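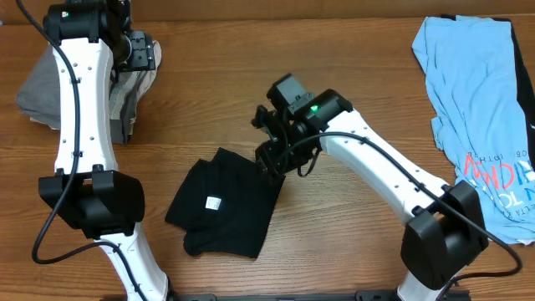 Folding runs pass 1000 at the Nendville bench

The laundry set now holds 1111 recorded runs, up from 1000 in October. Each run is one garment, start to finish, with an operator driving both arms by hand. Black cloth has been the hardest to record well, as the folds hardly show against each other. We have asked operators to slow down on dark items and to leave any tags where they fall.

Clothes stay on the table between runs. Puteck wants the model to learn which item to pick up when there are several in reach, such as a light blue T-shirt beside a black cloth. Please do not tidy the table before you start.

Runs with a dropped corner are kept if the operator recovers within 30 seconds. Anything longer goes in the reject folder with a short note.

Baidoo will check the next 40 runs for labeling errors before they go to Ilik for training. Bags of used clothing can be left at the bench, any size, washed please.

25 Mar 2021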